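Rarkomeck Residents' Association
Minutes of the ordinary meeting, April 2023

Chair: Senthil Nambiar
Shares 3 | Comments 0

1. Minutes of the March meeting
Approved with one correction: item 4 should read "Tretach Lane", not "Tretach Close".

2. Drainage, Tretach Lane
The Wolus survey was received. The culvert is silted over a length of 90 metres and the lower grating is broken. Wolus quotes £2,000 for clearance and £300 for a replacement grating. Clearance approved. Grating deferred until the county confirms who owns the headwall.

3. Street lighting
Columns 4 and 7 remain out. Fault reported again under the existing reference.

4. Subscriptions
149 households paid to date. Reminders to go out with the next newsletter.

5. Bulky waste day
Zein will supply one open skip, to be placed at the lower car park. Paint, tyres and fridges will not be accepted. Luggage, rugs and small furniture will be.

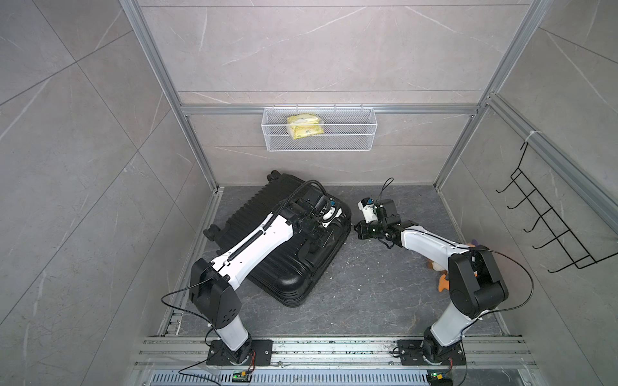
Item 5: hard-shell suitcase, black.

Skip permit to be applied for by the chair.

6. Any other business
The hedge at the bus stop is obstructing the timetable. Letter to be sent to the landowner.

Meeting closed at 8.40 pm.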